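Toy food has taken over our couch, how do you all store it?

Posted in Home and Family > Tidying and Storage
3 replies

urmila_dwivedi

Hello everyone, I've been reading this board for a good long while and have finally worked up the nerve to post. My granddaughter is with us every afternoon since September, and she has fallen head over heels for play food. The kind that comes apart so you can "cut" it and stick it back together, you know the sort. It started with one little set from my sister-in-law and then there was a birthday, and then my neighbor was clearing out her own kids' things and left a grocery bag of it on our porch, bless her.

We don't have a playroom. We have a living room with a big gray sofa in it, and that is where she cooks, serves, and (her words) "does the dishes." The coffee table went to my son's place years ago, so everything happens on the seat cushions and on the blankets. By the time her mother picks her up there are halves of vegetables behind the backrest and I am sitting on a lemon.

What I'd love to know:

How do you keep the matching pieces together? I can't tell you how long I spent looking for the other end of a carrot.

Is there a container that works on a soft seat without tipping? I bought a tall basket from Sunenau and it falls over the minute anyone sits down next to it.

How do you clean the plastic ones? Some came secondhand and I'd like to give them a proper wash before they go in anyone's mouth. (She's past that stage mostly. Mostly.)

And the throws! I have checkered ones over the sofa to protect the fabric and I love them, but small things vanish in the folds. Should I give up on them while she's playing?

I don't want to spend a fortune and I don't want a big plastic kitchen in my living room, my husband has already put his foot down about that. Thank you in advance, and sorry this got so long!

Urmila

marlow_and_two

Shoebox. Throw it all in a shoebox. She won't care if the carrot is missing its end, mine played with half a fish for a year. Dish soap for washing.

pattyfromthehill

Oh Urmila, I smiled all the way through this, because I could have written it myself three grandchildren ago! I've tried nearly everything, including the tall basket (mine went to the garage and holds umbrellas now), so let me tell you what we do, and you can take whatever suits you.

The single biggest help was changing from a basket to a tray. You want something low with sides that slope up a bit, so the round pieces can't roll off but a small person can see everything at once. We have a bright lime green plastic one, and I do recommend a loud color on a gray sofa. It makes it very plain where the food lives. Ours sits flat on the seat or on a blanket and it doesn't tip over when somebody flops down, though I wouldn't fill it to the top. I keep one clear container with a lid inside it for the smallest things, and the rest goes in loose.

Then there's the business of matching halves. My rule is that every piece gets put back together before it goes in the tray. Corn with corn, whole, and then in. I say it in a silly voice and they do it with me. It's a good little exercise for the fingers too, pushing the two parts until they catch, and our middle one likes it better than the cutting. The corn is the one that always gives us trouble. It sits crooked, with the top half leaning off to one side, and you have to hold it down by the green husk and turn the top until the slant lines up.

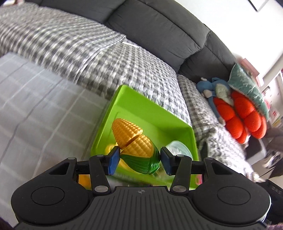

Washing the plastic pieces

Warm water and a squirt of dish soap in the sink, with an old soft toothbrush for the ridges. Corn is the worst for crumbs, all those kernels. Take everything apart first. If the pieces join with those fuzzy hook and loop dots, go easy on the soaking, because the glue on the cheaper ones lets go and then you are out there with a tube of craft glue at nine at night. Ask me how I know. Shake them out well and lay them on a dish towel overnight, cut side down. Please don't put them in a closed container the same evening. I did that once with a whole batch and the smell when I opened it, well.

I don't use the dishwasher for any of it. My daughter does and says it's fine on the top rack, but she also melted a spatula, so I'll leave that with you.

The blankets

Keep them! I'd never take mine off, and the fabric underneath is so much cleaner for it. What I do is pull the throw flat and tuck it down behind the seat cushions before play starts, the whole length of it, so there aren't so many folds for a pea to hide in. I also lay a thin pale plaid one under the tray, just as a picnic cloth. When it's time to finish, the tray comes off first, then I gather the four corners of the picnic cloth and tip whatever is left back into the tray. Takes a minute, and the stragglers come up with it.

I'd also pick one end of the sofa for the soft toys and leave the food at the other. Ours pile up on the right hand side, plushies and the puffy cushions all in a heap, and they get to be the customers. If they mix in with the food you'll be digging for an hour. Run your hand down between the cushions once a week anyway. You'll find food and you'll find change.

How much to keep out

This is the part I was slow to learn. I once added up everything we owned, between the hand-me-downs and the yard sales, and it came to 253 pieces. For three children! And they only ever played with whatever was on top. Now I put out one tray's worth and the rest is in a bag in the hall closet, and every few weeks I trade some over. They greet an old tomato as though it were brand new. You might start that way with your neighbor's bag and see whether she misses anything.

As for cost, the tray was a couple of dollars from a discount store and the lidded container had leftovers in it before. You don't need one of those fancy organizers. I looked at the Saxena one and the divided bins were too deep for little arms anyway.

Do let us know how you get on, and tell your husband I sympathize about the plastic kitchen. We had one for four years and I still have the mark on my shin.

Patty

rircombe_dad

Agree with the tray. We use an old baking sheet with a rim, same idea, but it's noisy. One more thing for the secondhand stuff: check each piece for cracks before you wash it, and toss anything with a sharp edge or a bit small enough to swallow. We had a bag of hand-me-downs where the plastic had gone brittle and a couple of the slices had split right along the seam.

Also zip pouches, the mesh kind for laundry, are good for the bag in the closet. You can see what's in there.

urmila_dwivedi

Thank you all so much, what a kind bunch you are! Patty, I am going to look for a tray tomorrow, and I've already tucked the throws in the way you describe. I found the carrot end while I was doing it, along with a hair clip and two of my husband's pens. I'll sort through the porch bag this evening and check for cracks. Does anyone know if the fuzzy dots can be bought separately, in case I need to replace a few?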